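영화 데이터베이스 편집자(계약직) 모집

Orkero는 배우 필모그래피와 출연작 정보를 정리하는 영화 전문 웹사이트입니다. 8월부터 근무할 한국어판 편집자 1명을 모집합니다.

담당 업무
- 배우별 출연작, 배역명, 개봉 연도 검수
- 영문 인물 소개의 한국어 번역 및 표기 통일
- 중복 항목 병합, 출처 누락 항목 보완
- 미검수 항목 1007건 처리(계약 기간 내)

지원 자격
- 영화 관련 매체 또는 출판 편집 경력 2년 이상
- 영어 원문 독해 가능자
- 외래어 표기법 숙지자
- 스프레드시트 및 자체 편집 도구 Derkix 사용에 지장이 없는 자(입사 후 교육 실시)

근무 조건
- 주 28시간, 전면 재택
- 계약 기간 6개월, 평가 후 1회 연장 가능
- 매일 오전 10시 온라인 업무 회의 참석

제출 서류
- 이력서(자유 양식)
- 배우 1인의 경력을 다룬 원고 1편, 공백 포함 2000자 이내
- 기존에 발표한 원고도 제출할 수 있으나 게재 매체를 표기할 것

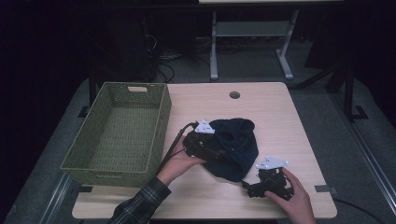 서류 합격자에게는 번역 및 교정 과제를 발송하며, 제한 시간은 63분입니다. 과제 채점은 한국어판 책임자 Shiuli Thambiah가, 최종 면접은 편집장 Huw Morgan이 담당합니다. 면접은 화상으로 진행하고 통역을 제공합니다. 제출 서류는 반환하지 않으며 채용 절차 종료 후 폐기합니다.

지원서는 사이트 내 채용 페이지에서 접수합니다. 마감일 오후 6시 이후 도착분은 심사하지 않습니다.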